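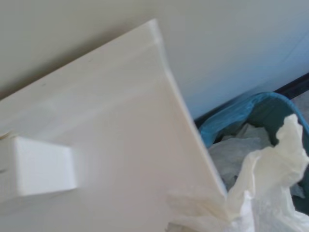 O cesto ao lado do lavatório, visto da câmara do punho.

Notícias da oficina: a bancada do lavatório

Quinta-feira, 16 de novembro de 2023

Quem passou pela oficina partilhada nas últimas semanas já deu com o lavatório encostado à parede do fundo e já fez, quase de certeza, a pergunta do costume: mas vão pôr aqui uma casa de banho? Não vamos, embora a ideia tenha recolhido mais apoio do que eu esperava. O móvel é a bancada de ensaio do projeto Tondora, que o Gemechu Degefa e a Yeshi Habte andam a montar desde março, e prometi-lhes que lhe dedicava umas linhas com calma, porque o trabalho bem as merece.

O projeto conta-se depressa. Pretende-se que o braço arrume um lavatório doméstico: apanhar um lenço de papel amarrotado, levá-lo até ao cesto, endireitar um frasco, deixar livre a zona da torneira. São tarefas que qualquer um de nós faz de manhã, ainda meio a dormir, e que dão uma trabalheira danada quando é preciso explicá-las a uma máquina passo a passo. O papel, então, é um caso sério. Nunca se amarrota duas vezes da mesma maneira, cede quando se aperta, e a posição em que o agarramos decide muito do que vem a seguir (o Gemechu fala disto com um carinho que costuma guardar para a família).

A mesa onde assenta o Panda levou mais tempo do que o previsto. O primeiro tampo era demasiado fino e vibrava quando o braço travava, de modo que a Yeshi o trocou por outro de madeira clara, mais pesado, preso com grampos pretos em vez de aparafusado. Foi uma boa decisão, a meu ver, porque assim podemos afastar tudo quando houver curso de marcenaria. Peço só a quem usa a sala que não desaperte os grampos para «dar um jeitinho» à mesa – bastam uns milímetros de desvio e lá se vai uma tarde inteira de calibração. Se precisarem mesmo de espaço, falem connosco, que a gente arranja-se.

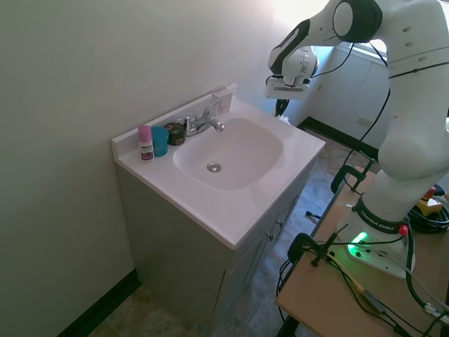 Quanto aos cabos, sim, já sabemos. O Tolera Admasu ofereceu-se para fazer uma calha por baixo do tampo e eu aceitei antes que ele mudasse de ideias. Por enquanto, os que saem da base ficam como estão, e agradecemos que ninguém pendure nada neles nem arrume ferramentas no meio. O botão de emergência fica sempre em cima da mesa, ao alcance de quem está a trabalhar, e essa é a única regra em que sou mesmo inflexível: quem liga o braço sabe onde está o botão e tem a mão livre para lá chegar.

Passemos aos resultados, que é o que muitos de vocês me têm perguntado ao café. Na última ronda fizemos 100 tentativas com lenços de papel, em séries de 25, mudando de cada vez a posição de partida. Em 27 dessas tentativas o lenço não chegou ao fundo do cesto: ou escorregou pelo caminho, ou ficou agarrado a um dos dedos da garra, ou caiu ao lado. Pode parecer muito, mas em março estávamos contentes quando o braço encontrava o papel! A Yeshi desconfia que a maior parte das falhas vem da altura a que a garra abre, e não tanto da pega, e anda a experimentar uma descida um bocadinho mais funda antes de largar. O Kidus Worku acha que é a luz da janela a baralhar as câmaras ao fim da manhã. Ainda não se entenderam, e eu, que dos dois ouço os argumentos à vez enquanto lavo as chávenas, confesso que me convence sempre o último a falar.

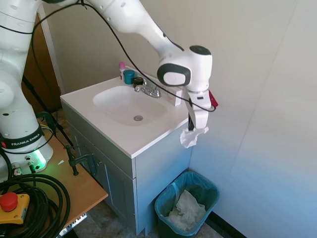

Para a próxima ronda queremos variar também os objetos em cima da bancada. Se tiverem em casa frascos vazios, copos de plástico ou caixinhas de tamanhos diferentes, tragam-nos lavados e deixem-nos na prateleira junto à entrada, com uma etiqueta a dizer Tondora. Papel não faz falta, temos para muito tempo. Vidro preferimos que não, pelo menos até a força da garra estar afinada como deve ser.

Há ainda lugar para duas pessoas nas sessões de fim de tarde. Não é preciso saber programar. Precisamos sobretudo de quem reponha os objetos entre tentativas e vá tomando nota do que correu mal, com letra que se leia (fui eu que fiz os primeiros registos e ainda hoje mos atiram à cara). O Narayanan Krishnan faz a apresentação de segurança a quem chega de novo, demora menos de meia hora, e depois fica-se logo a ajudar. Para se inscreverem, escrevam o nome na folha ao pé do quadro das chaves ou falem com a Yeshi, que anda por cá quase todas as tardes.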